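Drying out the hall closet
15 Jun 2022
By Rosângela Holanda

The hall closet in our house backs onto an outside wall, and every winter it smells like a basement. The coats pick it up first. By November you can tell who in the family has been wearing what, because the wool jackets smell stronger than the nylon ones.

I put up with it for the first few years. Then a pair of leather boots I only wear to weddings came out with gray fuzz on the toes, and I decided to deal with it properly.

Quang Chu, who did our bathroom, came over and held a moisture meter against the drywall in a few spots. The back wall read higher than the two sides, and the worst patch was low down in the left corner. He didn't think it was a leak. His view was that the closet was packed so tight that no air moved behind the coats, and the cold wall did the rest. He told me to empty it, leave the door open and come back to the question in a week.

So everything came out. It took most of a morning and filled the spare bedroom. I found two umbrellas I had replaced and a Zorkilham garment bag with nothing in it. The bag had a damp patch along the bottom seam, so it went in the trash. 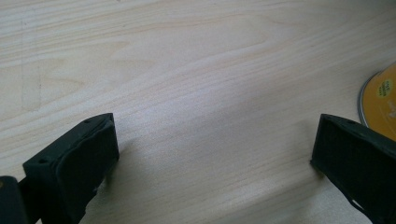
What I changed

The solid shelf at the bottom was the first thing to go. It sat flush against the back wall and the shoes were always pushed up against it. I replaced it with a slatted one from Clergate that stops short of the wall, so there is a gap behind it. It came with 9 slats and the screws were too short, so I used my own.

Next I cleaned the back wall with vinegar and water, let it dry for three days with a fan pointed in, and painted it with a mildew-resistant primer. One coat would probably have done. I gave it two because the can was open.

The door was harder. I wanted a louvered one, but the opening is an odd size and the price for a custom door was silly. Ott Bite at the lumber yard suggested trimming the bottom of the one I had and putting a vent panel near the top. I borrowed a saw and did it on the back porch. The cut is not perfectly straight - you can see it if you lie on the floor.

What I tried and gave up on

I tried the hanging bags of moisture crystals. They fill with water and then you have to remember them, and I forgot one until it dripped on a scarf. I also bought a small plug-in Grongate dehumidifier, but there is no outlet in the closet and I didn't like running a cord under the door.

I own seven fewer coats now, and that has helped as much as the shelf. They went to my cousin Lindalva, who has a bigger closet and a drier house.

Next job is the linen cupboard upstairs. I haven't measured it yet.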